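Progress report: learning examples for desktop teardown and refit
Bimeo project, bench work at Waltau
15 Jan 2025

When I wrote the proposal for this I said we'd have 1,000 usable examples by now, and I remember thinking as I typed it that I'd picked a nice round number and would probably regret it. So let me start with the good part: we have 1,219 recorded, and nearly 1,000 of those have made it through review. The rest are waiting, or have been thrown out, and I'll get to the thrown-out ones because I know you'll ask (you did last time!).

A quick reminder of what counts as one example, as I've been loose with the word in our calls. It's one person steering the arm through one small job, start to finish, with the wrist video, the joint positions, the gripper opening and a line of text saying what the job was. Pulling one data cable out of its socket is an example. Pulling it and plugging it back in is two. I argued with myself over that for a while, and I'm happy with where I landed, since the short ones are so much easier to check and you can always string them together later. You can't easily cut a long one apart once somebody has paused in the middle to scratch their nose.

The big change this period was moving from loose parts on a mat to whole computers. Back when we were picking memory sticks out of a tray, everything looked wonderful. The trained model was doing nicely, I was feeling pleased, and then we put the same arm over a real open case and it behaved as if it had never seen a computer before. Fair enough, it hadn't! A tray has nothing above it and nothing beside it. A case has walls, a drive cage, and cables that lie one way today and another way tomorrow. So I stopped the tray work earlier than planned and moved the remaining hours over to cases. That's a change from the schedule you signed off on, and I'd like to have it noted as agreed, if you do agree.

The cases come to us from the Tronville warehouse, retired office desktops mostly, and they are a lovely mixed bag. Some are dusty, some have had parts taken before they reach us, and the cable routing is whatever the last person felt like doing. I used to tidy them before recording. I've quit that. The whole point is for the model to cope with what comes off the truck, and a neat case teaches it about neat cases. 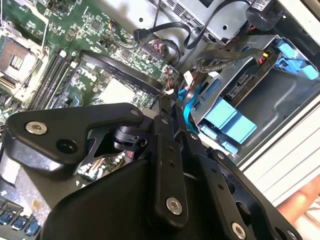

Cables are where most of our hours went. A stiff part is easy to practice on: you come down on it, you close, you lift. A cable moves when you look at it funny. Operators kept telling me that the approach was the hard bit and the grip was almost an afterthought, and when I went through the recordings I could see what they meant. They'd come in, back off, turn the wrist a little, come in again. At first I marked those takes as messy and set them aside. Then I trained one version with them and one without, and the version with them was noticeably better at getting itself out of trouble. It had learned to back off. The cleaner version just pushed on and got stuck against whatever was in the way.

So those takes are back in, and I've rewritten the review sheet. The old one asked "was it smooth?" and the new one asks "did it end up where it should, with nothing bent?" It's a much kinder sheet and a more useful one.

Now the rejects. We've dropped 263 examples for good. Most of them fall under the same heading, which is that the wrist camera and the arm's own record had drifted apart in time. You'd see the jaws close in the video and the numbers would say they'd closed a moment earlier. It doesn't sound like much, but a model that learns from that starts grabbing too soon, and I spent longer than I care to admit blaming the training settings before I lined the two up side by side. The cause was a logging computer that was also being asked to compress the video as it went. We now save the raw video first and compress it overnight. The drift is gone in everything recorded after the switch. I did try to rescue the old ones by shifting them, but the gap wasn't steady within a take, and I'd rather lose them than guess.

A smaller pile went out for wrong labels. An operator would pick "remove power connector" from the list and then remove a data cable, usually right after a break. I've shortened the list they choose from so it only shows jobs that make sense for the case on the bench, and the job name is now read out loud when recording starts. People found the voice annoying for a bit. It stays.

The other thing I want to be straight about is how the view from the wrist works against us. The gripper takes up a good part of what the camera sees, and at the moment that matters most, when the jaws are right down at the connector, the operator is often working partly from memory of what was there before the arm came in. People are good at that. The model isn't, or not yet. I've started feeding it a short stretch of earlier frames along with the current one, and early results look promising – I don't want to put a figure on it until I've run it on cases it hasn't seen. I've also been asked whether a second, fixed camera would fix this. Probably some of it, yes. It also means another thing to line up in time, and after the story above you'll understand why I'm in no rush. I'd like to try it on a small batch and see.

On the people side, we trained up more operators than planned, and I'm glad we did. One pair of hands gives you one person's habits, and the model picks those up faithfully, including the bad ones. For a while ours had a funny little hesitation before every lift, and it was me. I do that. Once the other operators' recordings outnumbered mine, it faded. Getting someone new to the point where their takes pass review is taking about two sessions, and I've written the first session up as a short guide so it doesn't depend on my being in the room. Sessions are capped at 30 minutes before a break. I tried longer ones and the review notes got worse toward the end every time.

We also had a visit from the Mansilla group, who are doing something similar with printers. Their examples are stored in nearly the same layout as ours, and we've agreed to swap a small set in each direction to see whether printer cables help with computer cables. I have no idea if they will. It costs us next to nothing to find out, and I've checked with your office that the terms of the grant allow it.

Money is fine. We're a bit under on parts, as the gripper pads have lasted better than I expected, and a bit over on storage, thanks to keeping the raw video. The two don't quite cancel out. I'd like to move what's left in the travel line across to storage, and I've put the request in the spreadsheet that goes with this report. If it's easier to talk it through, I'm around.

What comes next: clear the review backlog first, because I'm tired of quoting two different totals. Then a set of takes where the operator starts from an awkward position on purpose, with the arm too low or turned the wrong way, since that's where the model still gets lost. After that, a proper test on cases that have been kept back from training the whole time. They're sitting on their own shelf with tape across the front, and I've resisted using them so far even when we ran short. I'm aiming to do that test in February and send you the results in the same form as the last set, so you can compare them line by line.

Two things I need from you. One is a yes or no on the schedule change, tray work out and case work in. The other is a decision on whether you want the failed attempts included in what we hand over at the end. They take up room and they need their own labels, but I've come around to thinking they're worth having, and the Mansilla people said the same about theirs. If you'd like to look at a few before deciding, tell me and I'll put a handful in the shared folder along with the review notes.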